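6. Household Chores: What to Expect and How to Set Up Your First One

You've made it through arm calibration, so now comes the fun part. Section 6 covers the laundry routine, the one people ask us about more than any other. Can a machine do the laundry yet? Parts of it, yes! Folding a towel on a clear table is solid. Getting a garment onto a hanger is coming along nicely, and it's the chore we'd suggest you start with, even though it will test your patience a little.

We ran 147 hanger trials on the Trivix arm while writing this guide. It picked up the hanger cleanly in nearly all of them. Getting the shoulders of a shirt over both ends was a different matter, and we counted 35 complete hangs with no help from a person. That may sound low, but the version before this one managed none at all, so we're pretty excited about it.

6.1 Before you start

1. Put the table within easy reach of the arm. Any sturdy table will do.
2. Set the laundry basket on the side opposite the arm. A basket with holes in it is fine.
3. Choose three or four garments in plain, solid colors. Leave patterned ones for later.
4. Use plastic hangers, all of the same shape. Wire hangers bend in the grip and are not supported.
5. Check that the cable at the gripper hangs in a wide loop and can move freely when the wrist turns.

Note: The table doesn't have to be spotless. Real tables have mail and glasses on them, and the planner will try to work around small objects. It does a fair job with paper. It does a poor job with anything thin and shiny.

Caution: Move eyeglasses, phones and drinks out of the work area before you press Start. The arm can drag a sleeve across the table and take whatever is lying there along with it.
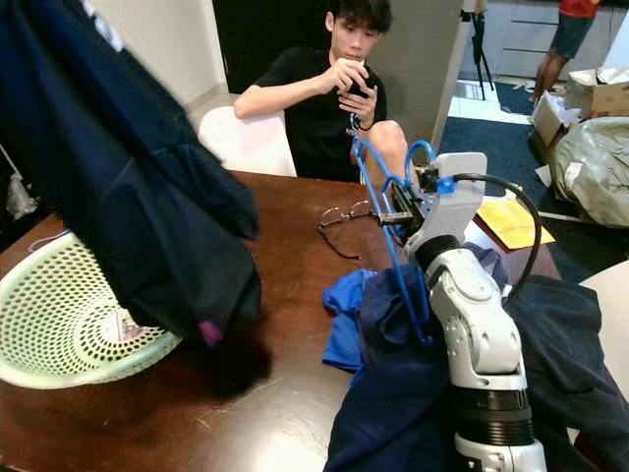
Friederike Vogler
Technical Writer, Household Routines

6.2 Running the hanger routine

A blue hanger against a brown table, like the one the gripper has hold of above, is a very good pairing for the camera. Dark clothes are harder. Navy on dark wood gives the software few edges to work with, and a second garment bunched up beside the first can be read as part of it. If you get the message "Garment not separated," pull the pieces apart by hand and press Resume.

1. Open the Chores menu and select Laundry, then Hang.
2. Hold a hanger between the open fingers with the hook pointing away from the arm. Keep your own fingers on the lower bar.
3. Press Grip. Let go when the light turns green.
4. Spread one garment on the table with the collar toward the basket.
5. Step back and press Start.
6. Wait. The first pass takes up to 25 seconds before anything moves, while the planner works out where the collar is. This is normal.
7. When the arm stops and beeps twice, take the hanger or guide it onto the rail.

Caution: People may sit at the table during a run, but they should keep hands, knees and elbows out of the marked zone. Birgit Ackermann on our safety team recommends at least 900 mm between a seated person and the gripper at speed 2 or higher. At speed 1 the arm will stop on light contact.

Note: Start every new garment type at speed 1. Yes, it's slow. You'll learn a lot from watching it, especially where it goes looking for the neck opening.

6.3 If it goes wrong

Hanger tilts in the grip. Raise grip force by one step and try again. If it still tilts, grip closer to the hook.

Arm picks up two garments. Press Pause, remove both, and put one back. Dennis Makokha in our test room keeps a light-colored towel under dark clothes, and that has cut down on double picks a good deal.

Arm pushes the garment off the table. Lay it farther in so that nothing drapes over the side. Hems that hang past the edge are pulled down by their own weight, and the planner doesn't account for that yet.

Tags and strings. Loose threads can be mistaken for a sleeve edge. Tuck them in or snip them off.

Cable catches on the arm. Press Stop, not Pause. Free the cable with the power off, then repeat step 5 of section 6.1.

6.4 What still needs you

Taking clothes out of the basket works only when the top piece is well clear of the others. Buttons, zippers and anything inside out are jobs for a person. So are socks, sadly. Wolfram Harms is working on a sock matcher that we hope to have in the February update, and the early runs are a joy to watch, but please don't plan your laundry around it.

Hang results are saved under Chores, History. If you're willing to share them, turn on Send Results in the same menu. Failed runs are the most useful ones to us, so please leave those in.

Continue to section 7, Towels and Flat Items.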